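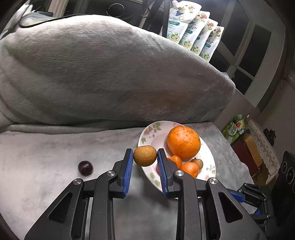

**Handheld gripper closing too far on soft fruit**

### rshehu

Plate sorting with the two Drestix handhelds, blue ribbed pads. Since 10th May the right one reads 3 mm wider than its real opening. On replay the arm overcloses by that much. Oranges survive. We've split 2 plums and the arm faulted on overcurrent both times. Re-zeroed it, and the error was back after 38 grasps.

Rok Shehu

### gilunden_tom

Loose pivot pin. Tighten the linkage and zero it again.

### mussa4

I don't agree. A loose pin gives you scatter, and his error is constant. I'd look at the encoder magnet. Ours slipped last August with the same symptom.

Also, why is the arm allowed to close that hard? Set a force limit before you run anything else near people's hands.

### rshehu

Pins are tight, I checked them all. Force limit was at the Gonness default, 63 N. Lowered it. No replay until this is fixed, only handheld work with the fruit on the plate. 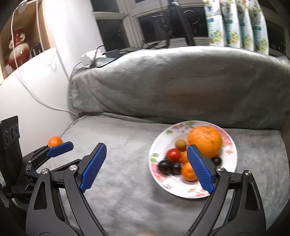

### gilunden_tom

Fine, but I'd still swap the pins. They're cheap.

### mussa4

Mark the magnet and the shaft with a paint pen and do another 38. If the marks don't line up after that, glue it.

### rshehu

Marks had moved. Magnet is glued now, curing overnight. Will post the readings.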